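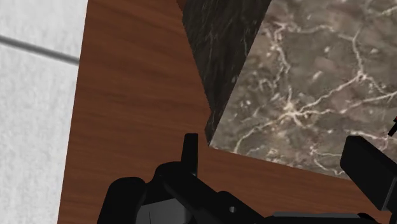
시뮬레이션 손목 카메라 화면. 대리석 무늬 블록에 접근한 상태.

블록 파지 시 관통 후 튕겨 나가는 문제

Rafia Kakakhel
2025년 1월 작성

시뮬레이터에서 평행 그리퍼로 큰 석재 블록을 잡는 작업을 돌리고 있습니다. 접근까지는 정상입니다. 손가락을 닫으면 한쪽 손끝이 블록 모서리 안으로 파고들고, 몇 스텝 뒤 블록이 테이블 밖으로 튕겨 나갑니다. 20회 실행 중 6회 발생했습니다.

물리 스텝은 200Hz이고 그리퍼는 위치 제어입니다. 강성 값은 2000으로 두었고 감쇠는 기본값 그대로입니다. 블록의 충돌 형상은 렌더링용 메시를 그대로 씁니다. 12월에 쓰던 작은 큐브에서는 같은 설정으로 문제가 없었습니다. 실기에 올리기 전에 원인을 확정하고 싶습니다. 로그에는 관절 한계 경고도, 충돌 경고도 없습니다.

Donal Madigan

마찰 계수를 올려 보세요. 저는 그렇게 해결했습니다.

Siobhán Cullinane

마찰은 미끄러짐에 관한 값이고 관통과는 별개입니다. 순서대로 확인하시기 바랍니다.

먼저 블록의 충돌 형상을 단순 박스로 교체하십시오. 렌더링용 메시는 모서리 근처에 얇은 삼각형이 섞여 있는 경우가 많고, 손끝이 거기에 걸리면 접촉 법선이 스텝마다 뒤집힙니다. 충돌 형상 표시를 켜면 바로 보입니다. 표면 무늬는 텍스처일 뿐이므로 박스로 바꿔도 외관은 그대로입니다.

그다음은 닫힘 명령입니다. 목표 위치를 완전 닫힘으로 주면 블록이 클수록 위치 오차가 커지고, 강성 2000에서는 그 오차가 전부 힘으로 나갑니다. 관절에 최대 힘 제한을 걸고, 목표 폭은 블록 폭보다 조금만 작게 주십시오. 작은 큐브에서 문제가 없었던 것도 이것으로 설명됩니다.

그래도 남으면 물리 스텝을 더 잘게 나누고 솔버 반복 횟수를 올리십시오. 한 번에 하나만 바꾸고 매번 20회씩 같은 시드로 돌려야 비교가 됩니다.

실기 관련해서 한 가지. 힘 제한이 없는 컨트롤러 설정을 그대로 옮기면 안 됩니다. 실기에서는 블록이 튕기는 대신 손가락 링크나 감속기가 손상됩니다. 전류 제한은 드라이버 쪽에서 따로 설정하십시오.

Deirdre Mulligan

위 답변에 추가합니다. 블록의 초기 높이도 확인해 보세요. 테이블 면과 조금이라도 겹친 상태로 생성되면 처음부터 밀어내는 힘이 걸려 있다가 손가락이 닿는 순간 풀립니다. 저는 이 경우였고 경고는 뜨지 않았습니다. 그리퍼 없이 블록만 두고 몇 초 돌려서 위치가 변하는지 보면 됩니다.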